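Radanlow Chart Entries, release 4. Last edited 8 June 2021.

One row per single per chart week, compiled from the printed listings of the Fendmont regional pop chart. The table holds 1,353 rows. Artist credits follow the listing, including spelling mistakes – corrections go in a separate column.

## Files

- `entries.csv` – the main table
- `credits.csv` – corrected artist and writer credits
- `labels.csv` – label names, with Perkwood and its sub-labels merged

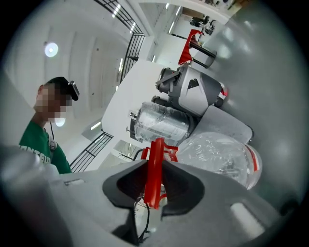 ## Columns

| Column | Type | Notes |
|---|---|---|
| `week` | integer | counted from the first listing |
| `position` | integer | 1 to 15 |
| `artist_raw` | text | as printed |
| `artist_fixed` | text | blank if no change |
| `label_id` | text | key into `labels.csv` |
| `reissue` | 0/1 | 1 for any later pressing |

## Known problems

Two of the February listings give the same single at different positions. Both rows are kept and flagged in `entries.csv` with a trailing asterisk on `position`, so read that column as text first.

Double A-sides are stored under the first title only. Live versions share a title with the studio version unless the listing says otherwise.
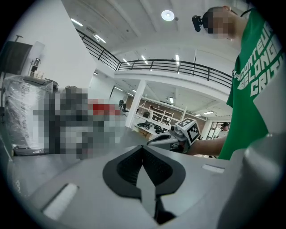
**Why do some artists appear under more than one name?**

The chart printed whatever credit was on the sleeve. Group by `artist_fixed` where it is filled, and by `artist_raw` everywhere else.

## Loading

Files are UTF-8, comma-separated, with a header row. The Ikeda import script reads them without changes if the `--text-position` flag is set.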